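Home Maintenance Basics, Namstead Adult Learning Center
Unit 2 handout: Hand tools and where they go
13 February 2026

Read this before the first bench session. Bring it with you, since the hook chart on page 2 is not posted in the shop.

Most of the small tools in this unit hang on pegboard. Learn the layout first.
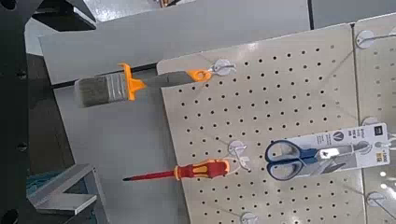
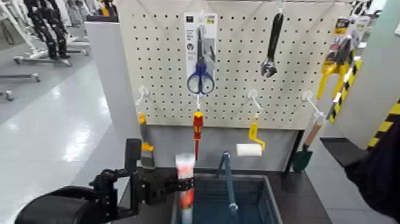

Pegboard with hand tools on hooks, including scissors on their card and a red and yellow screwdriver.

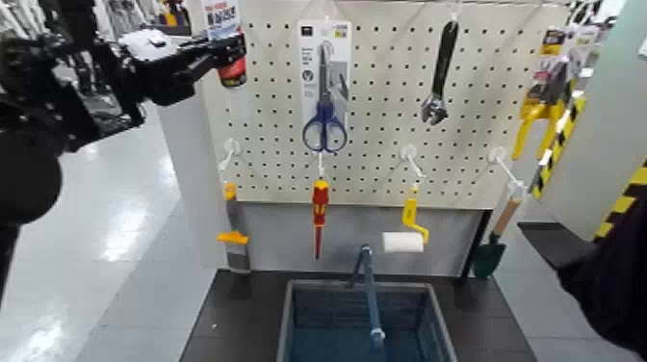 Choosing a hook

A straight single hook holds anything with a hole or a loop in the handle. Most paintbrushes, trowels and putty knives fall in this group. A screwdriver with no hole needs a ring or a double hook. Push the hook all the way in and pull down on it once before you hang anything. If it tips forward, it is in the wrong holes.

Spacing

Leave enough room to lift one tool without touching the next. Roller frames need more than you would expect, as the cover sticks out to one side. Measure with the cover on. Heavy tools go near a screw or a batten. For the Lidcombe panels we use in class, keep the total load on any one row under 300 ounces.

Sharp and pointed tools

Hang screwdrivers and scrapers with the working end down. Scissors may stay on the retail card until they are needed. Once the card is off, hang them by one handle loop, closed.

Insulated screwdrivers

The colored sleeve on the shaft is part of the insulation. Check it for nicks before each use. A damaged one comes off the board and goes to the instructor. Turn the power off at the panel even when using an insulated driver.

Before you leave

Wipe each tool and return it to its own hook. Brushes and roller covers are washed and dried first. Tubes of caulk and spray cans go on the shelf in the Wijesinghe Room, cap on.

For next time

Sketch a board for your own home, 17 inches wide, with at least six tools. Mark the hook type for each. Sketches are kept until August.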